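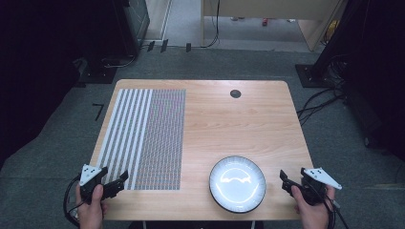 **Section 3: Setting up your Fuvlow countertop dishwasher**

You have unpacked the machine and found the fill hose, the drain hose, the cutlery basket and a small bag of clips. Keep the bag. It will look unimportant until step 4.

### 3.1 Choosing a spot

1. Pick a level surface within reach of the sink. The drain hose is 80 inches long, and it won't grow if you pull on it.
2. Leave 6 inches behind the machine for the hoses and 10 inches in front for the door. Open the door fully once before you commit. Many people discover their toaster at this point.
3. Check that the surface doesn't wobble. The Fuvlow is a good deal heavier with water in it, and it shares its opinions during the spin-off phase.

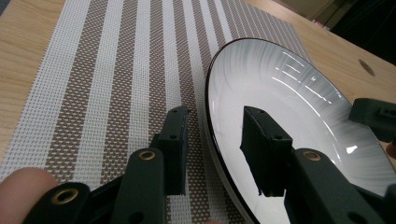

4. Clip the drain hose to the edge of the sink. Use both clips. One clip holds very nicely until the pump starts.
5. Screw the fill hose to the faucet adapter, hand tight. If you own a wrench, leave it in the drawer.

> **Caution:** Never plug the machine into an extension cord or a power strip. This includes the good one.

### 3.2 The rinse cycle you will want to skip

Run the machine empty before its first real load. Select Rinse, close the door until it clicks, and press Start. The cycle takes 20 minutes and clears out whatever dust the factory left for you.

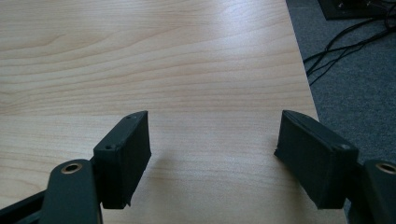

While it runs, look under both hose connections with a flashlight. A drip means the washer inside the fitting is crooked. Stop the cycle, turn off the faucet, reseat the washer and start again. A puddle means the same thing, with more towels.

### 3.3 Loading

Scrape food into the trash first. There is no need to wash the dishes before washing the dishes, although we know some households feel strongly about it.

- Plates stand in the lower rack, facing the spray arm.
- Glasses go upside down along the sides.
- Knives point down. Forks and spoons may please themselves.

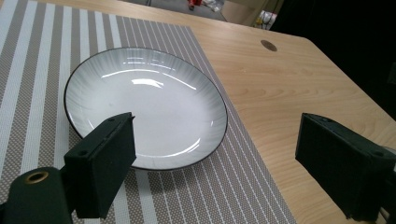
Spin the spray arm by hand before you close the door. If it hits a pan handle, move the pan. Cast iron, wooden spoons and anything with a gold rim should be washed in the sink, where you can keep an eye on them.

> **Note:** Use Trundent tablets or any standard dishwasher detergent. Dish soap makes foam, and the foam comes out of the door.

### 3.4 If the display shows E6

The water isn't reaching the machine. Open the faucet. If it was already open, straighten the fill hose and press Start again. If E6 comes back a second time, clean the inlet filter as described in Section 5.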